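Print this page | E-mail this release

Trunwood staff group publishes its own account of the Vilov trial

TRUNWOOD, November – Employees at the Trunwood kitchen goods office have released a short statement on the automation trial run by their employer with equipment from Vilov. Management has called the trial a success. The staff group is not ready to use that word.

Under the trial, 4 people moved from order packing to teaching work. They handle everyday items at a table using hand-held grippers, and the recordings are used to train the machines. The shift is 8 hours, the pay is unchanged, and the new job title has yet to appear in any contract.

"We were told the dull work would go away," said Ruairi Carnegie, spokesman for the group. "So far the dull work is picking up an egg – 25 times before lunch."

An egg on a plate, a steel pot and a computer mouse share the table with the day's other items.

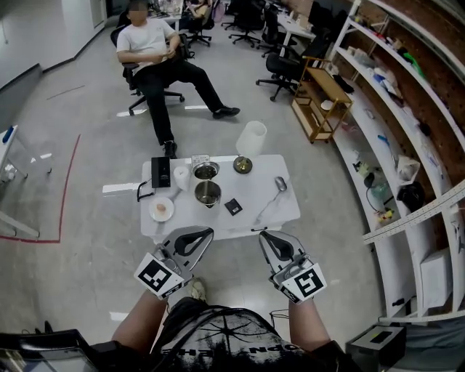

What the group is asking for

Written job descriptions, a break every hour for wrists and forearms, and a plain answer on what happens to the packing jobs when the trial ends in 3 months. Vilov has not replied to the group's letter.

Print | E-mail to a colleague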